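How do I get a four-year-old to play on her own while I make dinner?
Asked in Drondstead Neighbors Help – Parenting – 318 views – 2 answers

I'm hoping some of you with more years behind you can help me out. My daughter turned four in August and she is a lovely, chatty, busy little person, and I wouldn't trade her for anything. But from the minute I get home until the minute food is on the table she is attached to my leg. I get in at 5:15, my husband isn't home until well after six, and in between I'm trying to cook something that isn't noodles with butter again.

I've tried setting her up with coloring (lasts as long as it takes me to peel one potato). I've tried the big bin of blocks, which she wants me to build with. I've tried a show, and that does work, but then turning it off is a battle that goes straight on through supper, and I'd like to save the TV for days when one of us is sick. Her grandma says I should just let her cry it out at the kitchen gate, but I don't have the heart for it after being away from her all day, and I don't have the ears for it either.

We're in one of the older apartments over on the Drostdale side, so the kitchen is narrow, with no room for a table in it. There's a gray-topped table right outside the doorway where we eat. She does fine playing alone at preschool, they tell me! So I know she can do it. How did you all get there at home? I'm not looking to spend a lot, and please be gentle, it's been a long week and it's only Tuesday.

Answer 1 (marked helpful by 104 members)

Oh, I remember this hour so well, and I want to say first that you're doing fine. Mine are grown now, but the stretch before supper was the hardest part of the day in our house for years.

What finally helped us was to stop going straight to the stove. I know that sounds backwards when you're already running late. I'd come in, drop my bag, leave my shoes wherever they landed, and sit down on the floor with my son for ten minutes with the phone in the other room. He picked what we did. Then I'd tell him, "Now I'm going to go cook, and you keep it going, and I'll come see when the rice is on." And then I really did go and see, even if it was just sticking my head around the doorway. The first week I was back every couple of minutes. By the end of the month he'd forget to call me. I think a lot of the leg-hanging was him not knowing when he'd get me back, poor little guy.

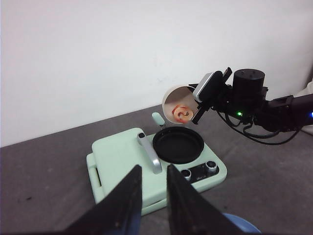
Pretend cooking was the other thing that saved us, and your eating table sounds like a good place for it because she'd be in sight of you and you of her. You don't need one of those big play kitchens that swallow the whole room. A little mint-green toy stove with a black pan on top is plenty, and one with a grip cutout in the side is handy when you need the table cleared for supper. Then give her a real job. I used to hand over dry pasta, a wooden spoon and the outside leaves of the cabbage, and I'd call out "Chef, how's that soup?" every so often. Put it all up on a shelf when dinner's done, and only bring it down at cooking time. Toys that are out all day turn into furniture, at least in my experience.

One more thought. Is she hungry? Mine came home from preschool starving and couldn't tell me so. We moved the vegetables up – carrots, cucumber, whatever I was cutting anyway – and put them on a plate as soon as we walked in. If she fills up on those and picks at her supper, well, she's eaten vegetables.

Good luck, and be patient with it. It took us a good few weeks, and we had some bad evenings in there.

Answer 2

slow cooker. put it on in the morning and you can sit with her when you get home. we do chili, pulled chicken and a bean soup every week and no one complains much

also the toy swap at Clenditard is worth a look if you don't want to buy new, the tables by the door are usually the little kid stuff. go early

Comment from the asker

Thank you both so much! We did the ten minutes on the floor last night and I got a whole onion chopped before she came to find me, which is a record here. I'm going to look for a small stove at the swap. And yes, I think she's hungry, I feel silly that I didn't see it. To the second answer, would you share the bean soup? My husband is from a soup family and I have exactly one recipe.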